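June, evening

Left the house at 7:15 to be at the Altik open day when the doors opened. The drive is 37 miles and I hit road work at the river bridge, so I got there late anyway and had to park on the grass. Coffee and rolls in the lobby. A woman at the desk gave me a sticker with my first name on it and a sheet with the day's program. I was number 71 on her list.

Altik takes in old office computers from companies, wipes them, and sells what can be sold. Last year they handled 1,910 towers. I knew them from the time I bought my shop machine there, but I had only ever seen the front counter. The part I wanted to see was the upstairs room where they are trying out a robot for taking the computers apart and putting parts in. The program called it "Datemow" and gave no explanation. I asked, and it is just the name of the project.

The groups were small and mine was the second one. There were retired people like me, a father with two boys, and a pair of students who took notes the whole time. Masanobu Miyazaki ran the demonstration. He is an engineer there, quiet, with a clear way of talking. He asked us to stay behind the line of tape and to keep our bags off the floor.

I had expected something behind a fence. It was a worktable made of aluminum slats with a regular desktop tower lying on its side, the side panel off. The arm comes down from above with a black gripper on it. Next to the computer there is a gray plate with posts and slots. Miyazaki said it gives parts a known place to sit, so the arm does not have to hunt for them. They have made many versions of it. One of the boys asked if he could have an old one and was told yes.

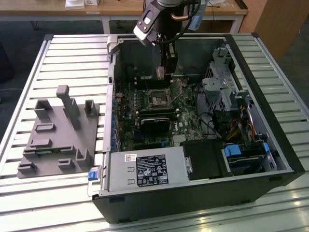
The tower on the worktable, with the gray fixture plate at left.

He started by explaining why they picked desktop computers. The cases come in a lot of shapes but the things inside are mostly held the same few ways: screws, latches, levers, clips. A person does not think about a latch. The robot has to be taught each one. Memory is the job they have worked on longest. The processor is the one he worries about, because the contacts down in the socket are very fine and one bad move ruins the board.

I asked what a ruined board costs them. He said the old ones cost very little, and that was another reason for starting with them. The students wrote that down.

There was a wait then while he did something at the keyboard. I talked with the man next to me, who used to service mainframes for a bank and had driven in from farther than I had. He said he had swapped boards with the power on more than once when he was young. I told him about the lathe. He wanted to know what motor it has and I could not remember. (It is the 3/4 horse. I looked when I got home.)

What I liked best was the view from the gripper. You see the board from just past the fingers, and everything looks much larger than it is. The socket was open with a processor in it, bright silver on top, and the memory slots on both sides of it were empty. I have put processors in by hand a few times and never had a look at one from that angle.

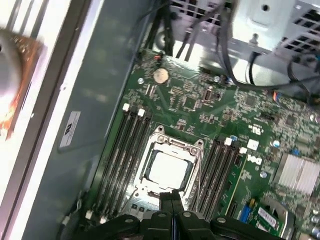
From the gripper: the open socket, with memory slots on both sides.

Miyazaki went through how the job is supposed to go. The lever is let up, the frame is lifted, the processor is set down flat with its marked corner in the right place, and then frame and lever go back. He said the setting down is harder than it sounds. If the part is a little crooked, the fingers have to notice it and stop. The other company in the project, Listanix, writes the software for that piece of it, and they had a man there, but he was on the phone in the hallway for most of our turn.

The father asked whether it was faster than a person. No. Miyazaki said a good tech on the floor downstairs beats it easily, and he did not expect that to change soon. What he wants is for it to do the same simple steps all day and leave the odd cases to the techs. The mainframe man said that in his experience they were all odd cases. People laughed, Miyazaki too.

I bought the booklet they had on the table by the door, $2, to go with my notes. It is a thin thing, stapled, mostly about the company, but it has a good page on the gripper that I want to keep. I am pasting that page in here.

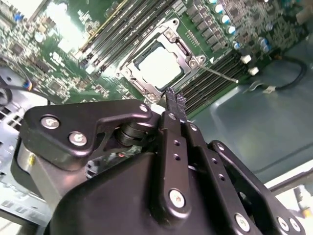
Altik Open Day Booklet, p. 14

You can make out the pads on the fingertips, which are ridged. I had thought the tips would be bare. The thin silver rod to the right of the socket is the lever.

After that we moved around to the other side of the tape so the next group could come in behind us, and I got a few more minutes than I was really due. I stood where I could see the whole arm. It is made of rounded gray sections with black rings between them, and there is a camera unit on the wrist and a small blue light. I asked whether the light meant anything and Miyazaki said he would have to look it up.

I put the notes above on the club page at lunch, from the cafeteria, and added this one once I was home.
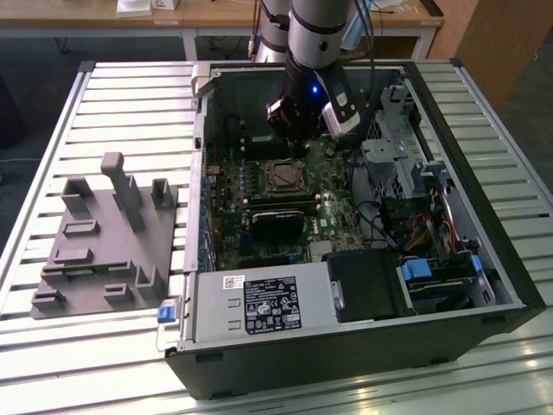 Page last changed: June, 9:40 p.m.

The gripper is over the socket here. At the bottom of the gray plate there is a narrow green strip of circuit board sitting in one of the slots. Farther right in the case are the two blue handles on the drive bay, which I recognized from my own machine. Mine is the same sort of tower, though I have never had the drives out of it.

Lunch was chili and cornbread, free, and better than I expected. In the afternoon there was a talk by someone from Taipe about shipping batteries. I stayed for half. The slides were hard to read from the back and the room was warm. On the way out I stopped at the front counter and bought a keyboard for the shop and a spare power cord.

Home by 4:30. The bridge was clear going the other way. Mowed the front, left the back for tomorrow. I need to send the mainframe man the motor number. He wrote his address on the back of my program, and it is in the jacket.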